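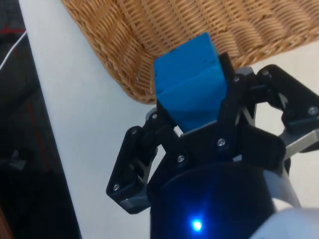 数据线抽屉自救指南

每户人家都有这么一个抽屉，拉开只能拉一半，剩下一半被某个方形充电头卡住。你把手伸进去，摸出一团东西，像海鲜市场收摊前最后那盆章鱼。里面有你三部手机以前的耳机线、一根谁也认不出用途的圆头电源线，还有一张Loltness平板的保修卡，那台平板前年就送人了。

我家的抽屉是二月里清的，花了一个下午加半个晚上。下面这些办法都在自己家里吃过亏，顺序不讲究，挑用得上的看。

先全部倒出来

倒在床上，别倒在地上。倒在地上你可以假装看不见，绕着走一个星期；倒在床上，当晚不收拾就没地方睡。

倒完先别急着解线，先把不是线的东西挑走：电池、螺丝、取卡针、酒店房卡、一把打不开任何东西的钥匙。旧电池单独放，两极贴上胶带，送到小区的有害垃圾桶。鼓包的充电宝不要捏，不要戳，更不要“再充一次看看”，放到阳台上远离杂物的阴凉处，尽快联系回收点，问清楚怎么送。

线只按两头分

我试过按品牌分、按颜色分、按年代分，都撑不到第二个月。最后管用的是看接口：一头是什么，另一头是什么，同样的放一堆。认不出接口的自成一堆，这一堆多半最大。

分完以后每堆留两根，一根用，一根备。有人说万一两根都坏了呢，那就去买，楼下便利店二十四小时亮着灯就是为这种人准备的。我家最后留下14根，老公觉得太少，我觉得太多，双方都保留意见。

认不出来的那堆，装进信封，写上月份，放到柜子最上面。过半年没人踩着凳子去拿，就送去回收。我的信封里后来只救回来一根，是Dendska电子秤的充电线，那个秤本人倒是没有再用过。

充电头上写字

充电头长得都一样，脾气差得很远。上面印的小字是灰底配浅灰，设计师大概觉得用户都带着放大镜过日子。用手机拍一张，放大了看“输出”那一行，再拿油性笔把瓦数写在侸面之外看得见的地方，比如插脚的对面。字写大一点，不好看，但半夜找得到。

圆头电源线必须跟机器配对，插得进去不代表能用。电压不对，轻则不开机，重则闻到味道。找一块纸胶带，绕线一圈，两端对粘成一面小旗，写上“路由器”“台灯”“理发器”。别写“备用”，半年后你会有五根“备用”。

绕线别绕太紧

线最容易坏在离接头两指宽的地方，就是你每次图省事把它死死缠在充电头上的那一截。正确的绕法很无聊：手掌宽的大圈，松松绕几圈，中间用魔术贴一扎。魔术贴买整卷的，自己剪，比一包一包的理线带便宜得多，剩下的还能绑香菜。

橡皮筋不行，夏天会化，化了以后粘在线上，搓下来的碎渣看着像老鼠来过。面包袋上的铁丝扎口可以应急，但别拧太多圈，里面的铁丝戳穿了塑料皮会刮线。

外皮已经裂了、看得见里面芯线的，直接扔。用电工胶布缠三层继续用这种事我也干过，那段时间家里人给手机充电都伸长了胳膊。

插口里的棉絮

手机“充不进电”，先别换线，也别换手机。关机，拿手电照一照充电口，多半有一层压得很实的口袋棉絮。用木牙签，把尖头削扁一点，贴着边轻轻往外带。不要用针，不要用回形针，也不要用嘴吹，嘴里的湿气进去了还得另想办法。

上次我婆婆的手机去店里问，人家报价换尾插307块。我用牙签挑出来一小团蓝色绒毛，来源应该是她那件珊瑚绒睡衣。手机好了，她坚持认为是店里的人拿起来看那一眼看好的。

插线板的位置

插线板别塞在沙发底下。那里灰最厚，散热最差，而且每次要关开关都得趴下去，趴过的人都知道下面还有别的东西要面对。固定在桌板背面或者柜子侧板上，开关朝外，离地一拃以上，拖地的时候水也溅不着。

电水壶、电暖器、空气炸锅，这几样各自插墙上的插座，不要在一个插线板上开会。插线板背面印着总功率，把几样电器的瓦数加一加就明白了。加法不想做的，那就一条规矩：会发热的不上插线板。

厨房里那台旧平板

旧平板拿来看菜谱很合适，前提是你接受它会越来越像一块砧板。我一个朋友Sơn Hà做饭手重，酱油能上墙，她的办法是把平板装进大号密封袋，隔着袋子一样能滑，做完饭袋子冲一冲晾着。触控会钝一点，翻页要多划两下，正好让人把“小火”看成“小火”而不是“大火”。

架子不用买，我见过一款叫Prullusance的菜谱支架，卖得比我家炒锅还贵。两个长尾夹夹在硬纸板底边，平板往上一靠，斜度自己调。别放在灶台正上方的搁板上，油烟往上走，蒸汽也往上走，平板夹在中间两头受气。

屏幕擦油，先关机，用眼镜布蘸一点点清水拧干，油重的地方加半滴洗洁精，再用清水布过一遍。厨房重油污清洁剂别往上喷，屏幕那层防指纹涂层会跟着油一起走。

长期不用的电器怎么收

带锂电池的东西，收之前充到一半左右，别满着放，也别空着放。每3个月拿出来看一眼，顺手补点电。我把这件事写在手机日历里，提醒弹出来的时候照例先划掉，再过两天良心不安才去做。

说明书不用留纸的，拍封面和型号那一页就行。购买凭证截图放进同一个相册，相册名起得直白些，我的叫“坏了看这里”。去年Zinchenko吸尘器的滚刷不转，就是靠里面一张截图换了新的，省下600多块，后来这笔钱不知怎么变成了一台面包机。

纸盒也别全留。在保修期内的大件留盒，手机盒能压扁就压扁，压不扁的拿来分隔抽屉，尺寸出奇地合适，盒盖朝下垫着还能多撑一层。我家抽屉现在用四个手机盒隔着，线归线，头归头，杂物那一格已经又满了。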